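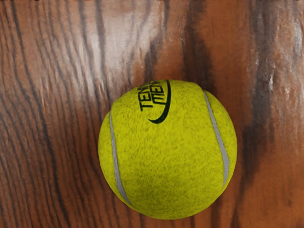 Slide 1. Tennis ball on the simulated tabletop, viewed from straight overhead.

Speaker notes: Two-Finger Grippers on Round Objects, Simulation Results
Abdelghani Benmoussa, Hundance
Apr 2, 2018

Start with the ball. It is a good test object for a parallel gripper and a poor one for a simulator. The contact patch is small, the surface is curved in every direction, and the felt has no simple friction value. Everything in this talk is simulated. Say so now and again on the results slide.

Thank Treasa Cronin for the scene setup and Bríd Brennan for the controller work.

Slide 2. What we compared

Two finger sets, same arm, same gripper body. The Tinberg set has flat pads. The Flistero set has a shallow concave pad. Stroke and closing speed were held constant. The only other variable was the controller: position control with a fixed closing width, or force control with a set squeeze and a timeout.

That gives four combinations. Each one ran 2,000 trials with small random offsets on the ball position. The offset range is in the handout, do not read it aloud.

If asked why no suction: felt leaks. Move on.

Slide 3. The task

Pick a ball from the table, carry it to a clear tube, lower it in. The tube makes the task strict. A ball that has shifted in the grip can still be lifted and carried, but it will touch the rim on the way down. A lift-only test would have scored those trials as good.

Trials are scored at three points: after the lift, at the tube mouth, and after release. Most papers in this area stop at the first. 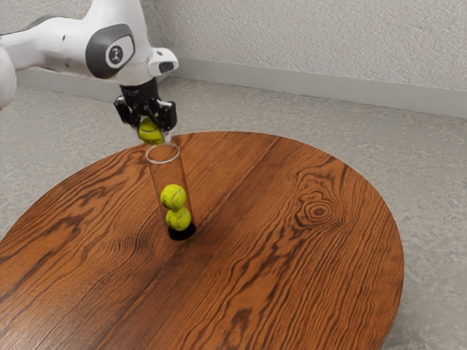
Slide 4. Third ball held over the tube mouth, two already inside.

Explain the clearance problem here. The fingers are outside the ball, so the space they need is wider than the ball itself. The controller has to choose a release height. Too low and a finger hits the rim. Too high and any sideways velocity at release carries the ball off center.

We settled on release above the rim with a 2 second hold before opening. The hold lets the arm stop moving. Shorter holds looked fine in the logs until Bríd plotted lateral velocity at release – the arm was still ringing in a fair share of the trials. Show the plot if the projector can manage thin lines.

Slide 5. Results

Read the table by row, not by column. Flat pads with position control are the baseline. Switching to force control helped more than switching fingers. The concave pads helped mostly when the offset was along the finger axis, and did very little for offsets across it.

Worst case: concave pads, position control, large cross-axis offset. The pad edge meets the ball before the pad center does, and the ball rolls. In the saved replays, 26 trials show this clearly. Play one at quarter speed, then stop.

Repeat that these are simulation numbers. The contact model treats the ball as a rigid sphere with one friction coefficient. Real felt compresses.

Slide 6. Camera placement

Overhead view gives the ball center with little effort but says nothing useful about finger height. The side view shows the fingers and the rim but loses the ball when the wrist passes in front of it. Ita Ó Briain tested both and a fused estimate. The fused estimate was better at the tube and no better at the pick. The Doherty calibration routine took 14 poses to converge in the simulator. Expect more on hardware.

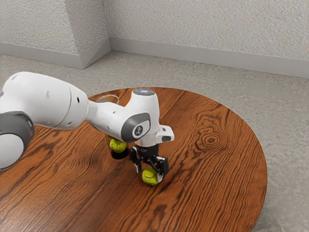
Does force control remove the need for an accurate ball position?

It reduces the need but only along the closing direction. The fingers can push a ball toward the center as they close, so an error on that axis is partly corrected. An error across the pads is not, and the ball may be pinched off center and roll out.

Slide 7. Next steps

Hardware runs are planned for August with the same scoring. Oisín Ó Dálaigh is writing the compliant contact model, which should be ready first. If the two disagree on the cross-axis cases, we will rerun the baseline before changing any fingers.

Leave the contact details up during questions. Skip the backup slides unless someone asks for the gain values.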